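资助项目中期进展报告

项目名称：寄生性天敌操纵宿主行为的机制及宿主防御反应研究
资助方：Jitomach基金会基础生物学资助计划
报告提交日期：2011年6月8日
报告类型：第二期进展报告

一、报告范围

本报告说明上一次报告提交以来的工作进展、与原计划的偏差、经费使用情况以及下一阶段的安排。上一期报告中已经交代过的研究背景不再重复，只在涉及计划调整的地方作简单说明。

本项目研究的是寄生蜂与蟋蟀、蜘蛛两类宿主之间的相互作用。原申请书列出三项任务：任务一，记录宿主在受到攻击时的防御行为，并与被寄生后的行为作比较；任务二，考察寄生蜂幼虫对圆网蛛结网行为的影响；任务三，铁线虫感染蟋蟀后宿主趋光性的变化。三项任务由同一课题组承担，养虫工作在Bevetetti野外站进行，行为分析和组织切片在市内实验室进行。

二、任务一：蟋蟀的防御行为

本期完成了蟋蟀与泥蜂配对试验的全部录像。共有186段录像可供分析，另有一部分因光线不足或试验箱盖板反光而舍弃。舍弃的标准在录像之前已经写入操作规程，没有在看到结果之后再作更改。

录像的判读由两名人员分别进行，判读时不知道个体的来源和处理组别。两人意见不一致的片段另行讨论，讨论后仍不能统一的归为“不确定”，不计入主要分析。目前判读已经完成，统计分析做到一半。

初步看到的情况如下。蟋蟀对泥蜂的反应大致可以分为跳跃逃离、后足踢击和静伏三种。后足踢击多发生在泥蜂从侧后方接近的时候，动作很快，普通摄像速度下只能看到起止姿态，看不清中间过程。为此我们在试验后期改用高速摄像，每秒1000帧，能够分辨出胫节展开与身体转动的先后次序。早期录像没有这一条件，因此踢击动作的时序分析只用后期的材料，行为分类则两部分材料都用。

静伏的个体中有一部分在泥蜂触角碰到之后仍然不动。申请书中曾假设静伏与体况较差有关，目前的体重数据不支持这一点。体重轻的个体并不更常静伏。我们打算把蜕皮后天数加入分析，再看是否有关系。这一变量在养殖记录里有登记，不需要增加试验。

原计划中还有一项对照，即用去除螫针的泥蜂与蟋蟀配对。去螫针的操作试了两种方法，第一种之后泥蜂存活时间过短，第二种存活情况可以接受，但泥蜂的追击行为明显减弱，不能当作正常攻击看待。这项对照暂停，改用蜡封的办法，目前还在预试验。如果蜡封也影响行为，将在下期报告中申请取消该对照，并说明对结论的影响。

三、任务二：圆网蛛的结网行为

任务二的野外采集从4月开始，比计划晚。晚的原因是春季气温偏低，被寄生的蜘蛛出现得少。采集地点仍为Bevetetti野外站周边的两条林间小路和一处废弃果园，采集许可已经续期，复印件随本报告附上。

带回室内的蜘蛛按是否携带寄生蜂幼虫分开饲养，每只单独放在木框内，夜间结网，早晨记录。记录内容包括放射丝数目、螺旋丝有无、中心区位置以及网的倾角。携带末龄幼虫的蜘蛛在幼虫杀死宿主前的一两个夜晚结出的网没有捕食用的螺旋丝，只保留少量放射丝，丝线重复加固。这与文献中对近缘种的描述相符，在本地这个种上还没有见到别人的报道，我们准备先以短文形式发表。

摘除幼虫的试验做了两批。第一批摘除后蜘蛛恢复正常结网，但恢复所需的夜数差别很大。第二批死亡较多，查看后认为与饲养室湿度偏低有关。饲养室加湿器已经更换，第三批正在进行。第二批的数据仍会报告，单列一表，不与其他批次合并。

与幼虫分泌物有关的化学分析原定由Plasmont分析中心承担。对方设备检修，样品排队时间延长。现已把样品分成两份，一份留在零下低温保存，一份仍按原顺序等候。留存样品的数量够一次重复分析。分析费用没有变化。

四、任务三：铁线虫感染与趋光性

任务三是三项任务中进度最慢的一项。主要困难是感染率低。蟋蟀取食带有包囊的中间宿主之后，真正发育出成虫的比例远低于申请书的估计。我们检查了包囊的保存条件，认为冷藏时间过长可能降低了活力，现在改为随取随用。

在已有的感染个体上做了双向选择箱试验，箱的一端有光，一端遮光。感染后期的个体停留在光亮一端的时间较长，未感染的个体没有明显偏向。样本量小，这个结果只作为继续做下去的依据，不作结论。

水面试验还没有开始。水槽已经装好，循环水的水温控制尚不稳定，温控器送回Pandey仪器公司更换，预计在下一期内可以使用。

五、数据管理

全部原始录像存放在两处，一处在市内实验室的存储柜，一处在学院机房，每周核对一次文件清单。行为判读表采用统一格式，每一行对应一次可识别的行为事件，字段说明写在同一文件夹的说明文件里。以前用过的旧格式表格已经转换完毕，旧表保留备查。

本期发现一处编号错误：任务一中有两只蟋蟀的编号在转箱时互换。根据体侧标记可以确认身份，已经更正，并在养殖记录里注明。为避免再次发生，转箱时改为由一人读号、一人登记。

标本方面，被寄生蜘蛛及其寄生蜂羽化个体均按采集批次保存于酒精中，标签为双标签，瓶内瓶外各一张。鉴定工作完成了寄生蜂部分，蜘蛛部分还有少数幼体不能鉴定到种，将按属一级记录。

六、人员与场地

项目人员构成与申请书一致，本期没有变动。一名研究生完成课程学习后转为全时投入任务二。任务三需要的养虫人手偏紧，夏季由本科实习生补充，实习生津贴从学院经费支出，不占用本项目经费。

市内实验室位于Pandey楼高层，行为分析与切片工作仍在原房间。楼内空调改造对工作的影响有限，停电时段避开了饲养和录像的安排。野外站的饲养棚在冬季后修补了顶棚和纱网，修补费用列在野外站的日常维护里。

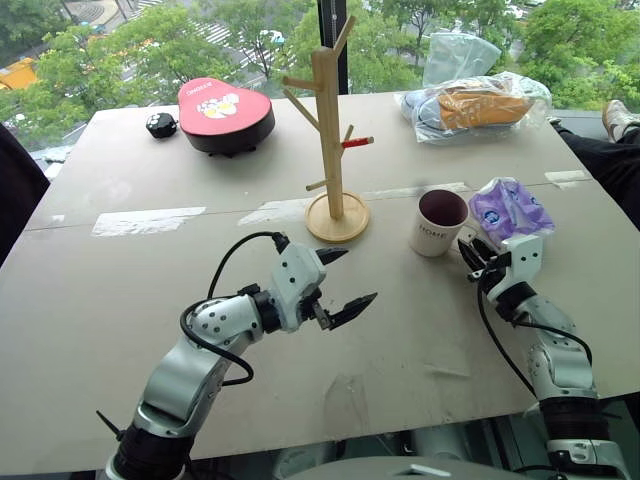 图1　Pandey楼内靠窗的台面，窗外可见树木和街道。

七、经费使用

截至本期末，项目已使用总经费的40%，低于同期计划。差额主要来自三个方面：化学分析费尚未结算；任务三的水面试验未开始，相应耗材没有购置；一次原定的野外调查与任务二的采集合并进行，节省了交通费用。

高速摄像部分的支出超出原预算。申请书中列的是短期租用，实际使用时间比预计长，租费随之增加。超出部分从野外交通节余中调整，调整额度在资助合同允许的范围内，不需要另行审批，明细见附表。

本期没有购置单价较高的固定资产。下一期计划购置体视显微镜摄像接口一套，申请书设备清单中已经列入。

八、成果与交流

本期投出论文一篇，内容为蟋蟀踢击动作的分类及其与攻击方向的关系，正在审稿。任务二的短文初稿已经写成，待第三批摘除试验结束后补充数据。两篇文章的致谢中均注明Jitomach基金会的资助。

课题组在学院开放日作了一次公众讲解，题目是昆虫怎样对付寄生蜂，听众以中学生为主。讲解用的录像片段经过剪辑，去掉了宿主被取食的部分。听众提问集中在两点：宿主被螫之后能不能恢复，寄生蜂会不会攻击人。讲解人员按文献和本项目的观察作了回答，问答记录已经整理，可供基金会编写公众材料时参考。

九、存在的问题

第一，任务一的去螫针对照目前没有可靠的方法。没有这项对照，就不能把蟋蟀对螫针本身的反应与对泥蜂身体接触的反应完全分开。论文中已经按这一限制措辞。

第二，任务二对野外被寄生蜘蛛的依赖较大，室内累代饲养寄生蜂没有成功。雌蜂在室内交配率很低，曾试过加大笼体和补充自然光照，略有改善，还达不到试验所需的数量。下一期继续采集野外个体，同时保留一个小规模饲养群。

第三，任务三进度落后。如果改进包囊处理之后感染率仍然没有提高，我们建议缩小该任务的范围，只完成趋光性部分，水面试验改为预试验性质。是否调整，在下一期中段根据感染率决定，并提前书面通知基金会。

十、下一阶段安排

任务一：完成全部统计分析；完成蜡封预试验，决定对照是否保留；按审稿意见修改论文。

任务二：完成第三批摘除试验；收到Plasmont分析中心的结果后与结网记录对应整理；秋季补采一次，重点是果园样点，该处上一年被寄生的蜘蛛较多。

任务三：用新处理的包囊重新感染一批蟋蟀；温控器到货后调试水槽；扩大双向选择箱试验的样本，选择箱左右两端的光源在每次试验之间互换，以排除箱体本身的影响。

饲养室湿度和温度记录改为连续自动记录，每月导出一次，随下期报告提交。

十一、需要基金会答复的事项

1. 高速摄像租费的调整说明是否需要单独行文，或以本报告第七部分为准。

2. 任务三如需缩小范围，应使用合同变更表还是随进展报告一并提出。

3. 下期报告的提交时间正值野外补采，希望能顺延两周。

附件清单

附件一　经费使用明细表
附件二　采集许可复印件
附件三　行为判读表字段说明
附件四　录像舍弃标准及舍弃清单
附件五　任务二各批次存活情况表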